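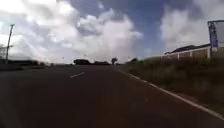 Roadside Edges and Lane Markings on the Rivadeneyra Road
Student project report, civil engineering, second year
Submitted Nov 29, 2025

1. Purpose

Our group looked at how the edge of a two-lane asphalt road meets the ground beside it. We wanted to know whether the edge line, the verge and the curb could be recorded by people walking the verge, without closing the road. The section we chose runs past the long low building on the Rivadeneyra road, on the way out to Tillov. It is 500 meters long and close to flat.

2. Method

We split the section into five lengths of 100 meters and gave each length a sheet. On the sheet we noted the type of edge, the state of the white paint, and how the ground rose or fell away from the road. All walking was done on the grass side, in pairs, with vests on. One person wrote and the other watched for traffic - they did not swap until the end of a sheet.

Paint was graded from one to four, where one is sharp and four is hard to make out. We used the grading table from our course handbook and did not change it.

3. The verge

The right side has a solid white edge line, then grass that slopes up toward the building. In places there is a narrow strip of sandy soil next to the line. The grass is uneven and tufted, and the bank was harder to measure than we had planned for. We laid a straight board on the slope and put a level on it, and took 49 slope readings this way. Readings from the same spot often disagreed, so we used the middle one of three where we had three.
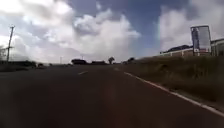
Lorna Navarro thought the board was too short for ground like that and asked why we had not used a string line between two pegs. She said tall grass will hold a board up off the soil and make the bank look smoother than it is. We agree with this. The slope figures should be read as a first attempt, and a repeat in January, when the grass is lower, would be worth doing.

4. The curb

Part of the right side has a pale concrete curb. The curb has some broken or discolored pieces, mostly in its middle section, and we marked these on the sheet by distance from the start of the length. We did not try to say what caused them. The curbed part came to 163 meters by measuring wheel.

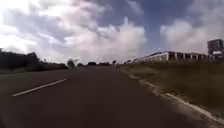 5. Problems and changes

The wheel slipped on the grass, so all distances were taken a second time along the curb or next to the edge line. Two sheets had no start point written on them and had to be redone. The drawings are still in pencil and will be copied into the Linevlow template before the class review.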